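**Pallside reminder method** (also *Pallside protocol* or *staged reminders*) is a scheme for getting patients to take long-term medicine on time. It was developed in Trirkport by the nurse and lecturer Aslak Lunde and is sold to clinics by the firm Isaksson. Its supporters say it cuts missed doses by linking each one to a household task the patient already does. The evidence for this is thin, and most of it comes from people with a stake in the product.

## Origin

Lunde first described the method in a short booklet handed out at a Trirkport outpatient clinic. The booklet claimed that patients forget pills "for want of a hook," and it told them to pick a chore, such as making coffee or getting dressed, and never do it without taking the dose first. No source was given for the claim. Similar advice had been common in nursing handouts for decades, and it is hard to say what in the booklet was new apart from the name.

Isaksson bought the rights in March of the following year and added a paper diary, a phone line, and a training course for clinic staff. The course takes 6 hours and ends with a certificate that no licensing body is known to recognize.

## Method

A patient chooses one "anchor" task for each daily dose. For the first stage, a nurse calls to ask whether the anchor and the dose were done together. Calls become less frequent in the second stage and stop in the third. Patients who miss several doses are sent back to the first stage.

The written materials do not define "several," and clinics appear to have used different cutoffs. One allowed two missed doses, another five. Results from different sites are therefore difficult to compare.

## Evidence

The main study enrolled 181 adults taking blood pressure or cholesterol medicine. Of these, 104 finished. The published summary reports better pill-taking among those who finished but says little about the 77 who did not, and people who drop out of such a study may well be the ones who were struggling. There was no comparison group. Pill-taking was judged from the patients' own diaries, a measure known to run high.

A smaller follow-up with 43 patients used pill counts instead of diaries. It found a gain over the first weeks that had mostly faded by the last visit. Isaksson's brochure quotes the early result only.

Neither study looked at blood pressure readings, hospital stays, or any other health outcome.

## Anchor tasks

Dressing is the most common anchor in the booklet, followed by breakfast and brushing teeth. Lunde argued that putting away clothes made a good evening anchor, although the studies did not test one task against another.

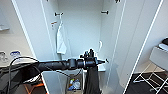 *Dark garment held at a white wardrobe.*

Critics have noted that the list assumes a fairly regular day. Shift workers, people without stable housing, and patients who get help with dressing are not discussed.

## Zellov version

Zellov, a phone app released under license, replaces the nurse's calls with alerts. A notice on its support page dated 3 Sep 2019 stated that the app was "based on clinical research," without naming a study. Both studies of the method used calls from a nurse, so they cannot show whether the alerts do anything. The wording was later changed to "inspired by clinical practice."

## See also

- Medication adherence
- Pill organizer
- Self-report bias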